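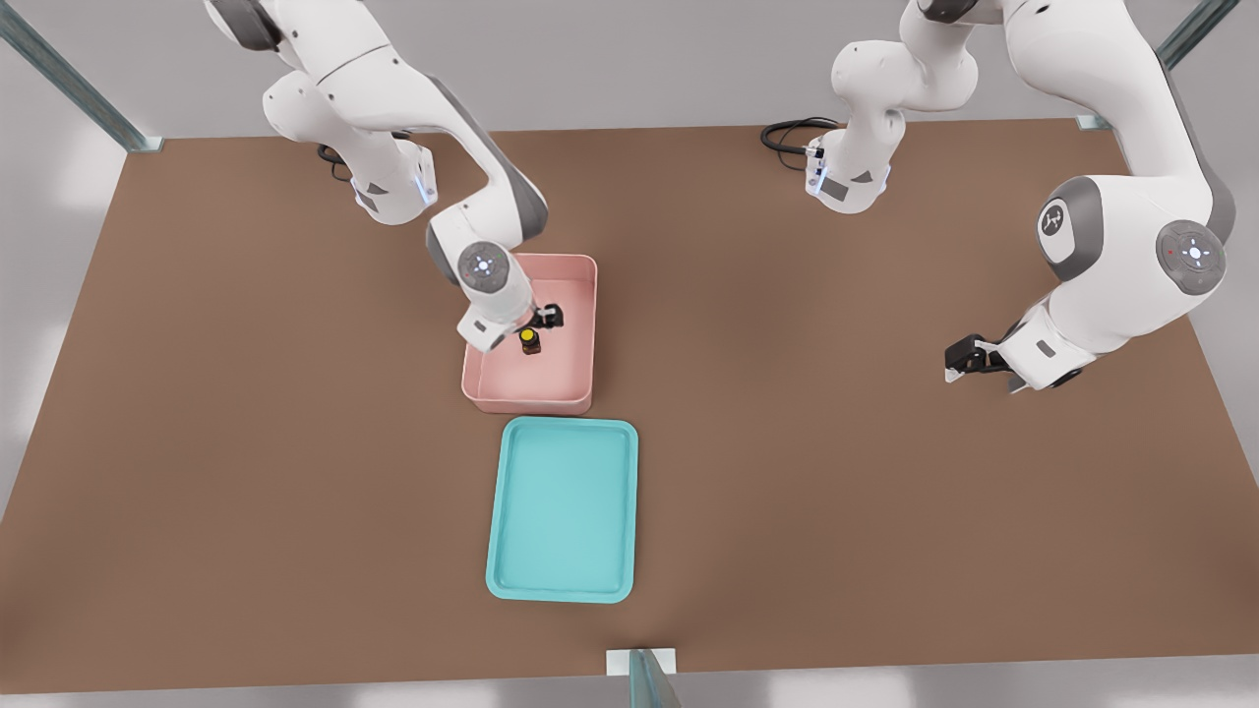

Two-arm layout in the simulator, left gripper over the bottle in the pink bin

One arm or two for a small bottle cell? Trying to write a sane budget
posted by brarkton_bench

Hi all! Long-time reader, first real post, and I'm way too excited about this so please forgive the length.

I run the packing side of a small shop in Brarkton. We refill little dropper and sample bottles, and a lot of the day goes into taking them out of a deep bin and setting them in a shallow tray for the next person. I've been given the go-ahead to price a robot cell for that one job, with a request due in July. My ceiling is $61,000 all in, and "all in" has to mean table, arms, grippers, bins, cables, whatever.

I mocked it up in simulation first (so much fun, I lost two evenings to it). The layout has an arm on the left and an arm on the right, both mounted at the far side of a big tabletop, with the bin and the tray lined up over on the left. So the left arm goes for the bottle and the right one is out over bare table holding nothing.

And that's where I'm stuck. Do I budget for both arms now, or buy one and leave room for the second? The Wadar quote I have is for a matched pair and the discount is decent. Also, what do people forget to put on the list? I'd love to hear from anyone who has done this with small round things that roll.

REPLIES

tray_and_error

Oh, this is a great first project. Do buy one arm first, but buy the table for two.

Look at your own layout. Everything the job needs is in front of the left arm, and a second one would spend its shift waiting. The exception is if you have a second step coming (capping, labels, turning bottles upright), and you didn't mention one. Get the tabletop drilled and wired for both spots on day one. We had to pull ours apart to add a second mount and it cost us a week.

What I'd put on the sheet, in the order I wish I'd had it:

Arm and controller, one set.
Gripper, plus a spare set of fingertips. Ask what the fingertips cost by themselves before you sign. Ours wear faster than anything else in the cell.
20 bins and 20 trays, same model. I mean it. If you buy a handful and the supplier changes the mold, you'll be redoing your positions.
Something to hold the bin and tray in place.
Cable runs with slack. Yours show loops of cable down by the bases, so check where they end up when the arm swings.
Training days for whoever will be restarting it at six in the morning.
Shipping and install.

That last line was the one that hurt us. Our install was quoted separately, by a different outfit, in a different month.

On the bin, I'd try a shallower one. Reaching into a deep bin is where the trouble starts for us. The gripper body needs room beside the wall as well as over the bottle, and the ones that end up in a corner are miserable. We went to a lower wall and I was grinning all afternoon. 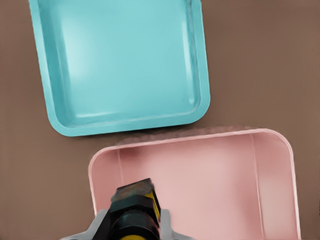 Closer in: gripper reaching into the pink bin, with the turquoise tray next to it

brarkton_bench

Adding a closer view after reading that, because the wall comment got me thinking. It's the same bin and tray. I hadn't paid any attention to how much of the inside the gripper covers up from this angle! If I want a camera to find bottles, I guess it can't only look from here. Is that a second camera on the budget? I have a line for one.

tray_and_error

Yes, put 2 cameras down and be happy if you return one. And try the simulator with a lower bin before you order anything. Changing it there is free.

rezende_refit

two arms. the pair discount is real and you'll never get the money again once the budget closes

Wostedside Maker

I'd side with one arm, though I see the point above about money drying up. Ask Wadar to hold the pair price in writing for 12 months. They may say no, but it costs you an email.

Another thing to check: your simulator bin has a single bottle in it. Run it with a full one before you trust any cycle time, with bottles lying on their sides and touching each other. My first numbers came from a nice tidy bin and I had to go back and ask for a different gripper, which was an awkward conversation. Keep a tenth of the total unassigned for that sort of thing. In your case that's $6,100, and it will find a use.

Please post what you end up ordering, I'm really curious how the small bottles go.

brarkton_bench

Full bin test is running tonight. One arm, table for two, and I'm emailing Wadar in the morning. Thank you!!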